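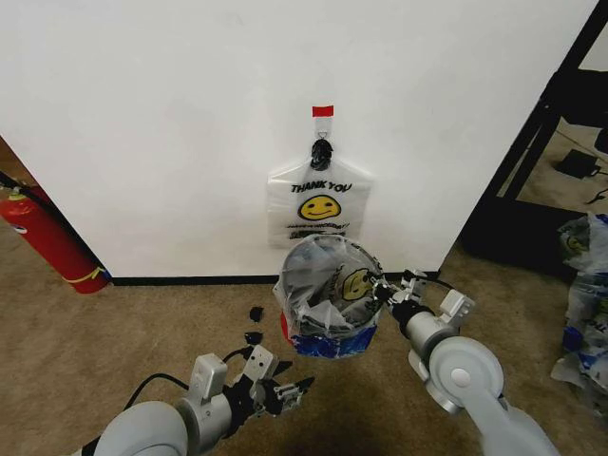

According to Nisbet, a single torsional figure for a whole snowboard is of little use to anyone choosing between two boards, as the part ahead of the front inserts and the part behind the rear inserts may differ by more than the boards do from each other. Stöcker takes the opposite view and holds that the sectional values follow the overall value closely enough for the simpler test to be kept. The measurements in this section were planned with both positions in mind.

Figure 4. White carrier bag with a yellow smiley face, hung from a clip on a wall, and a small lined bin.

Nineteen boards were tested, all directional and all with a wood core. Seven of them came from the Gisier range and the rest from Mistell and Veva. Each board was clamped across the waist and twisted at the nose contact point by a known load, first clockwise and then anticlockwise. The angle was read at the contact point and again at the outermost front insert. The same steps were then carried out at the tail. Bindings were removed and the insert holes left open. Boards were kept in the test room overnight before loading, and no board was waxed between the first reading and the last.

Clockwise and anticlockwise readings agreed well for the boards with symmetrical glass. For the Veva boards, where the upper layer of glass is laid with a bias towards the toe edge, the two directions gave different angles at the nose and nearly the same angle at the tail. We have kept the two directions apart for these boards and taken the mean for all others. Where a board had been ridden for a full season, the nose was softer in twist than in an unridden board of the same model, but the number of matched pairs is too small to say by how much.

The sectional values do not support either position in full. In the Gisier boards the nose and tail values rose and fell together with the overall value, as Stöcker expects. In the Mistell boards they did not. Two models with the same overall stiffness, measured at 98 and 96 per cent of the reference board, had noses that differed clearly, and the riders in the MacLeish trial had already placed them at opposite ends of the scale for ease of turn entry. The core of the softer model is thinned ahead of the front inserts and made up again under the rear foot, so that the two changes cancel in a whole-board test.

It should be noted that the clamp itself adds some stiffness at the waist. A wider clamp raised every overall value and left the order of the boards unchanged. Cambered boards also had to be pressed flat before clamping, and the force needed to do this was not recorded. Any effect on the twist readings is therefore included in the values given here.

For boards with a tapered core profile we recommend that nose and tail values be reported separately. For boards of even core thickness the overall value may be used alone, provided that the clamp width is stated. Bending stiffness is treated in the next section, using the same boards and the same supports.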